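Zirkmont archival storage box for prints, reviewed by Alper Türkmen

I collect photographs, mostly small black and white prints, and for many years I kept them in the paper envelopes in which they arrived. In April I finally bought the Zirkmont box, the medium size. It holds 48 prints if each one is in its own sleeve. The shop says more, but then you must push, and I don't like to push a print.

The box is well made. The corners are metal, the lid closes slowly because the air has to go out, and the gray covering does not leave color on the hands. The sleeves are a different story. Five of them were already open on the side when I took them out, and I replaced these with Voline sleeves, which are a bit thicker and slide better.

What I miss is a good index card. There is one card inside the lid, with 30 lines, so it is too short for a full box. My friend Oğuzhan Gökçe writes his list with pencil on the back of the card -- I do the same now.
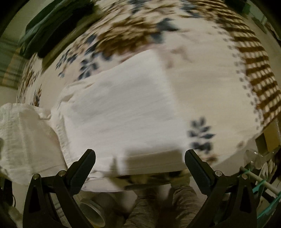

The label holder on the front is glued, and on one of my three boxes it came off after a few weeks. Cesa makes a similar box with a riveted holder, but it is deeper and the prints fall forward when it is half full. For this reason I stay with Zirkmont. I would buy it again, without the sleeves if they sold it so.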